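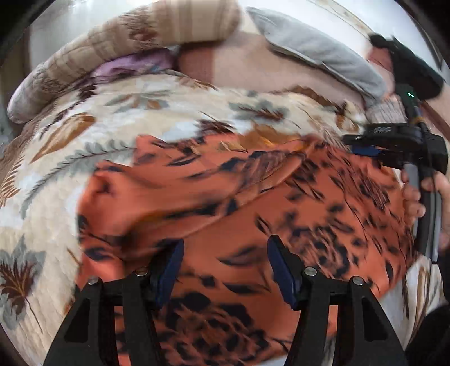 Written by Tamsin Ollery
Second-year student, Textiles and Society

When I began this project in November I only wanted to know why some clothes get worn for years and others sit in a drawer, and I'm afraid it grew rather a lot from there! I left 325 paper forms at the Kravets fabric shop and the Flumesent launderette, and 100 came back filled in, which pleased me no end (my tutor had warned me to expect far fewer). There were 9 questions, mostly on mending, passing things on and favourite patterns.

Florals did wonderfully well. People wrote whole paragraphs about them, often up the margins and over the back of the sheet, and I have typed out every word.

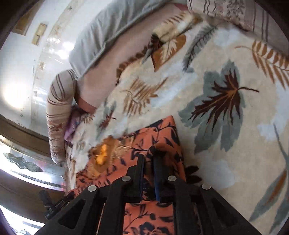 Mending was a sadder story. Plenty of people would sew on a button, but a torn seam usually meant the charity bag, and several said they had never been shown how to do one. I would love to have asked about school sewing lessons as well, and I have added that question to the form for next term.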